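Kastari Sort 8 - clutter perception and grasp planning for hand-held gripper data

Small stuff, soft surfaces, no fixtures. Kastari Sort takes recordings from a hand-held gripper and turns them into labeled grasps, object tracks and a plan your arm can run. Version 8 ships now to all Atel license holders.

What's in the box (well, the download):
Segmenter for thin and tangled items
Fingertip tracker, two-finger tools only
Grasp planner with soft-surface mode
Episode viewer, trimmed down, loads faster
Command line tools, same flags as 7

Small-item sorting is what most people buy it for. Keyrings, hair ties, straps. Things that hook on each other and sit half in a crease. Older builds merged anything that touched, so a keyring plus a cord came out as one blob. Fixed. Each piece gets its own mask, and linked pieces get a "tangled" flag the planner can read.
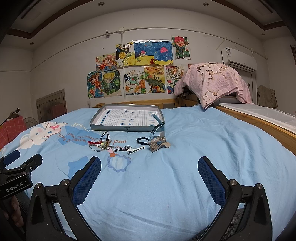 Tray and small accessories on a printed sheet, wide view from the hand-held gripper.

Printed fabric: the segmenter now checks for height before it calls something an object. Cartoon prints, lettering, stars, all used to come back as phantom items. Set flat_reject to on. It's off by default for old projects, so check that first if you are upgrading.

Tray finder looks for the rim, then the grid lining if there is one. Grid is optional but you get better scale with it. Something hanging over the rim counts as "in transit" untill you tell it otherwise (tray_rule in the config).

Soft-surface mode. Bedding gives when you press it, tables don't. The planner keeps approach height as a range and closes the fingers early on the way down. Slower per pick. Worth it. 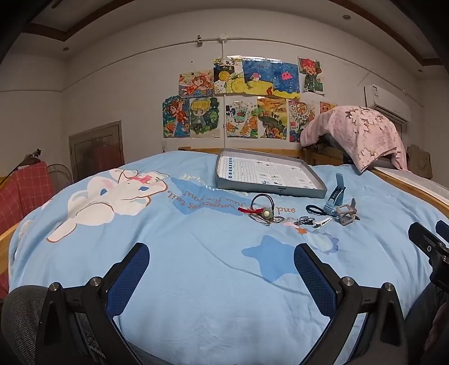
Wide lens correction is built in too, load your calibration file once per tool and forget it. Straight edges that bow in the raw view get handled before the masks run, not after. Hinata Ichikawa rewrote that whole step for 8 and the old lens_fix script can be deleted.

Specs
Test set: 2,140 episodes
Object classes: 73, add your own
Frame delay, live preview: 34 ms
Export: masks, finger poses, grasp list
Needs a GPU for live preview. Offline runs fine without, go get a coffe.

Known issues
Clear plastic still drops out.
Black on black items (hair tie next to a cord) sometimes swap IDs.
Undo in the viewer only goes back one step. Next build.

Ordering: through Sakamoto or direct from the Cunville office. Seats are per machine. Setup questions go to Tatsuya Yokoyama, include your config file and the tool calibration please. Replies Monday if you write over the weekend.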